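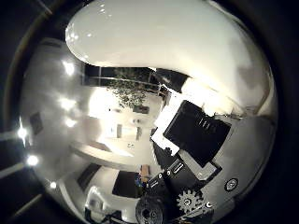
Main workroom, Parora building: ceiling lights, long white table and potted plant by the window.

Kolasard Workroom Refit
Progress report to Cledness, second reporting period
Prepared by Priit Bite, 4 August 2026

1. Scope of this report

The report covers work in the main workroom through the end of July. The grant pays for lighting, worktops, storage and the clearing of stored sheet material. Wall repairs and the entry door are paid for separately by the building owner and are not reported in this document.

2. Lighting

The ceiling lights are installed and in daily use. Light levels were measured at table height with the window uncovered and again after dark. Both sets of readings met the level set in the work plan at every point along the long table. The lowest reading was at the end farthest from the window, where the old lights had failed the same test.

Glare remains an open item. The walls are white and the table top is pale, and staff who read fine print at the table report that reflected light tires their eyes by late afternoon. A matte mat has been ordered for one reading position. If it helps, mats for the other positions can be bought from the existing furniture line with no change to the total.

3. Table and seating

The long white table stays in its present position. The earlier plan called for turning it to run along the opposite wall, but this would have blocked access to the storage units during unloading. The revised layout was sent to Cledness with the first report and no objection was received.

Two chairs were returned to the supplier, Phromma, with faulty height levers. Replacements have shipped. The white furniture moved in from the former meeting room has been kept for visitors and is not charged to the grant.

4. Clearing and sorting of sheet material

This is the largest task in the period by staff hours. Paper and thin cloth sheets had built up in the room over several years, some flat, many folded or crumpled, and few with a record of where they came from. At the end of July, 159 sheets had been logged. Each entry gives size, material where known, condition, and any marks or drawing on the surface.

Condition is recorded on a four-step scale: flat and sound, creased, torn at an edge, or torn through. Stains are noted separately by color and position. The log does not try to say what caused a stain. Where a mark could be either a stain or faded printing, it is entered as "mark, unidentified" and left for the second check.

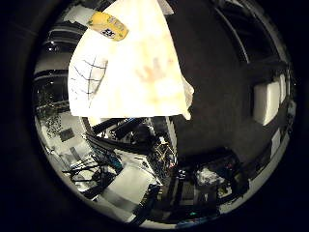 Are crumpled sheets flattened before they are logged?
They are logged first, in the condition in which they are found. Flattening is done afterward under a board, and the entry is updated only if a new tear or mark comes to light.

Progress was slower than planned during the first half of July. The shelves meant for sorted material arrived late, and finished stacks had to share the table with unsorted ones. A small number of sheets were logged twice as a result. The duplicate entries have been removed and the sorted stacks now go straight to the shelf.

5. Storage

Shelving along the inner wall is complete. Flat drawers for the larger sheets are on order from Phromma, with delivery confirmed for the next period. Until then, large sheets are kept in card folders. Loose supplies still take up more of the room than intended, and a second round of clearing is scheduled once the drawers are in.

6. Spending

Spending to date is within the approved budget. Around 4000 remains in the storage and furniture lines combined, most of it committed to the flat drawers. No transfer between lines is requested.

7. Next period

Work planned:
Fit the flat drawers and move the large sheets into them.
Finish the second check of unidentified marks.
Test the matte mat and report the result.
Clear loose supplies from the work surfaces.

One decision is needed from Cledness. The work plan requires a printed copy of the log at closing. We ask that a digital copy be accepted in its place, with a printed summary of condition totals attached.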